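Section 3: Setting Up the Caltwood Drip Controller and Soil Probe

Read this section through once before you open the bag of fittings. The sheet in the box says the job takes 30 minutes. It took me most of an afternoon, and I had done it before on the older model.

What you need

The controller, the soil probe and its cable, the filter, the pressure reducer, half-inch tubing, a pair of sharp pruners, thread tape and a bucket. The box also holds a packet of "root activator" granules. I have never seen a bed that did better for them. Leave them out.

Connecting to the faucet

1. Turn the faucet on full and let it run into the bucket until the water is clear.

2. Wrap the faucet threads with tape, three turns, clockwise as you face the end.

3. Screw on the parts in this order: controller, filter, pressure reducer, tubing adapter. The drawing on the box puts the filter last. Ignore the drawing. Grit will get into the reducer and you will be taking it apart by spring.

4. Hand-tighten only. If it drips, take it off and tape it again.

Caution: Do not use a wrench on the plastic collar. It cracks on the inside, where you can't see it, and lets go later.

Note: If your house is on a well, check the pressure at the faucet first. Caltwood claims the unit works at "any household pressure." Mine would not open its valve until I had the pump switch adjusted.

Placing the soil probe

5. Pick a spot in the root zone of an established plant, a hand's width from the nearest emitter. Right under an emitter it will read wet all day. Out in the path it will read dry all day, and the controller will drown your tomatoes on its advice.

6. Push a screwdriver into the soil to make a pilot hole, then slide the probe in up to the line. Firm the soil against it with your fingers. Air gaps give nonsense readings.
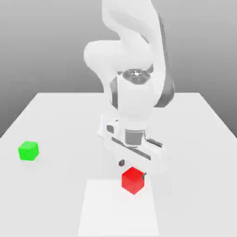 7. Water the spot by hand and wait overnight before you believe anything the display tells you. The first numbers are always too low.

8. Next morning, dig a small hole near the probe, as deep as the probe goes, and squeeze a handful of soil. If it holds together and feels cool, set the display to Moist, whatever the number says. The probe has no idea whether you garden in clay or sand until you tell it.

Choosing a watering mode

The controller offers Timer, Probe and Smart. Timer does what you would expect. Probe waters when the soil reading falls below your setting. Smart is supposed to learn your garden, and the leaflet says it saves over 4000 gallons a season. It does not say whose garden, or compared with what. I asked the company and got the leaflet back.

9. Start in Timer mode. Run each bed for 31 minutes, every third morning, and adjust from there by digging and looking.

10. After two weeks, switch one bed to Probe and leave the others alone. Compare them. If the Probe bed looks no worse and runs less often, switch the rest.

Piret Mockus, who grows peppers on the Adusstead side of the valley, likes Smart mode and has told me so more than once. She also has deep loam and a row of shade trees. On my slope it skipped the beans for six days in a dry October – I went back to Timer.

Caution: In Smart mode the manual override shuts off by itself at midnight. If you are soaking new shrubs, use Timer.

Before a freeze

11. Close the faucet, unscrew the whole assembly and shake the water out of it.

12. Take out the batteries. Store the controller indoors. The "frost-safe" label refers to the case – the valve behind it will split like any other.

13. Leave the probe in the ground only if the soil there doesn't freeze below the line.

Section revised November 2025. Boersma fittings are covered in Section 4.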